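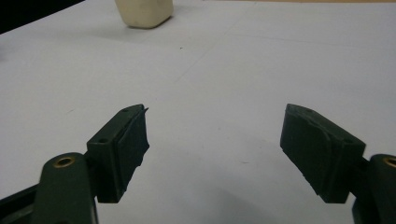
Consumer Claims, Handout 3: What "Biodegradable" Is Doing on the Label

Read this before the session on 14th March. Bring one package from home with a green claim printed on it. The claim can be a word, a leaf, a color, anything the maker would like you to take as good news.

Where we left off

Last time we looked at "natural" and agreed it tells a shopper where a material started and very little else. I said "agreed," though a few of you held out for the idea that natural materials are at least safer. Keep holding out if you like, but come with evidence. Arsenic is natural.

"Biodegradable" looks like a better word. It has a meaning in chemistry and biology: microbes can break the material down into simpler substances, mostly water, carbon dioxide or methane, and new microbial matter. The trouble starts when the word leaves the lab and lands on a label by itself. Three things get left behind.

Time. A leaf and a log are both biodegradable. One may be gone by next year and the other may outlast your mortgage.

Conditions. Heat, moisture, oxygen and the right microbes all matter. A plastic that breaks down in a hot industrial composter may do very little in a cool garden heap, and less in the sea.

End point. Falling into small bits is fragmentation. A label that says "breaks down" could mean either one, and I suspect that is why it gets used.
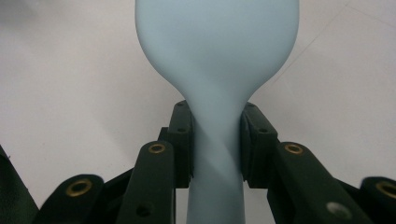 Party goods are a useful test case, as the sellers lean hard on where the raw material comes from. Rubber latex can be tapped from a tree, and the tree does a lot of work in the advertising. Take the pale blue balloon in the picture, the one with its neck wrung into a twist. It is latex, and that word will get many shoppers most of the way to "harmless" before they have asked a single question. The sap is only the first ingredient, though. A finished balloon may also contain curing agents, pigments and other additives, and from looking at this one I can't tell you which. Neither could a shopper. How long would it last in a hedge, in a ditch, in salt water? Those are three separate questions, and the word "latex" answers none of them.

Case A: Tarar

Tarar sells a line of picnic ware marked "returns to the earth." Its product sheet reports a test in which samples lost most of their mass in 13 weeks. The sheet does not give the temperature. It does say "controlled composting," so we can guess it was warm. How warm matters a great deal, and a company that had a good answer would have every reason to print it. My reading: the test may well be sound, and the slogan does not follow from it. A picnic is held in a park.

Case B: Posance

Posance makes shopping bags and rests its case on a survey. According to its July leaflet, shoppers "overwhelmingly understand" its compost symbol. The survey went out to 3,000 people and 1,014 replied. That is a fair response by the standards of these things, but who are the other two thirds? People who care about compost symbols are more likely to fill in a form about compost symbols. Also look at the question itself, which asked whether the symbol was "clear and helpful." You can find a symbol clear and be completely wrong about it.

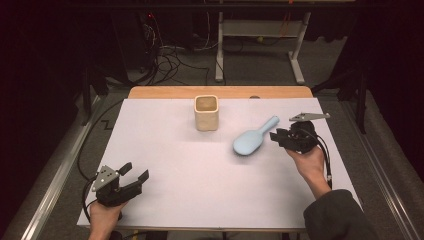

The survey has a deeper problem. Even if every shopper read the symbol correctly, that would show the label communicates. It would say nothing on whether the bag ends up in a composter. Many towns have no collection for such bags, and some composting sites pick them out and throw them away because they look like ordinary plastic. The company can't control that - but it does choose what to print.

Case C: Cao

Cao is the awkward one for my side of the argument. Its label for garden twine names the test conditions, gives a time range, and says in plain type that the twine should not be left in water. It is dull to read. I have looked for the catch and have found only a small one: the range is wide, and the front of the package quotes the short end.

Questions to put to any claim

Broken down into what?
In how long, and was that measured or projected?
Under what conditions, and does the buyer have access to them?
Was the finished product tested, or only the main ingredient?
Who paid for the test? (A paid test can be a good test. Ask anyway.)

Written work

Drinix describes its cleaning wipes as "plant-based and fully biodegradable." Write one page on what you would need to see before repeating that claim to a friend. Don't tell me whether you like the company. Marks are given for the questions you ask and for spotting where two of them overlap. Hand it in at the start of the session, along with your package.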